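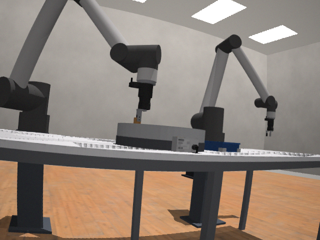
Ticket summary
Project: Baidoo two-arm simulation benchmark
Component: grasp evaluation, left arm
Opened by: Cecilia Mensah
Assigned to: Korkor Amegashie
Priority: high
Status: closed, with one follow-up item

Reported problem
The success rate for the block pickup task fell after the August update of the Fider physics package. The policy had not been retrained, and the same checkpoint was used before and after the update. Of 820 evaluation episodes, nearly 700 were scored as successful before the update. The failures in the new run were concentrated in episodes where the orange block starts on top of the round gray device. Episodes where the left arm picks up from the flat tabletop were not affected.

The reporter asks whether the results table in the draft methods paper can still be used.

Environment
Two-arm scene with curved table, standard lighting, default block set. The right arm is idle in this task and keeps its gripper clear of the table. Checkpoint and random seeds are unchanged from the earlier run.

Log

Entry 1, Korkor Amegashie, 9:10 a.m.
Reproduced with the stored seeds. The approach matches the earlier run up to the point where the gripper is pointed straight down over the block. The two runs separate at finger closure. In the new run the block slides sideways on the device before both fingers have made contact.

Entry 2, Korkor Amegashie, 11:40 a.m.
Checked the camera pose, the control rate and the gripper force limit. All three agree with the saved configuration. Replaying the recorded joint commands without the policy gives the same slip. The policy is therefore ruled out as the source of the change.

Entry 3, Akua Amoah, 1:25 p.m.
Please compare the contact settings for the device and the tabletop. The scene file sets friction for the tabletop directly. The device inherits the package default, and the release notes for the update list a change to that default.

Entry 4, Korkor Amegashie, 3:05 p.m.
Confirmed. The default friction value for inherited surfaces was lowered in the update. With the former value written into the scene file, 25 stored failure episodes were replayed and all of them ended in a completed lift.

Entry 5, Adjoa Sarpong, 3:50 p.m.
The fix restores the earlier conditions. It does not establish which value is closer to the physical device. Until a measurement is available, the paper should state the friction value used and should report the task under both settings. Reporting only the restored value would hide how strongly the result depends on it.

Entry 6, Cecilia Mensah, 4:30 p.m.
Agreed. The results table will carry a second column, and the methods section will name the package version. The earlier figures remain valid for the version under which they were obtained.

Resolution
1. Friction is now set directly for every object in the scene file. Inherited values are no longer accepted by the scene loader.
2. The package version is recorded in the header of each evaluation log.
3. A replay test of 7 stored episodes runs before any package update is merged. The test uses recorded joint commands only.

Follow-up
Araba Aidoo will measure sliding friction between the block and the top of the physical device. The result is to be attached to this ticket, and the scene file will be revised if the measured value differs from the one now in use.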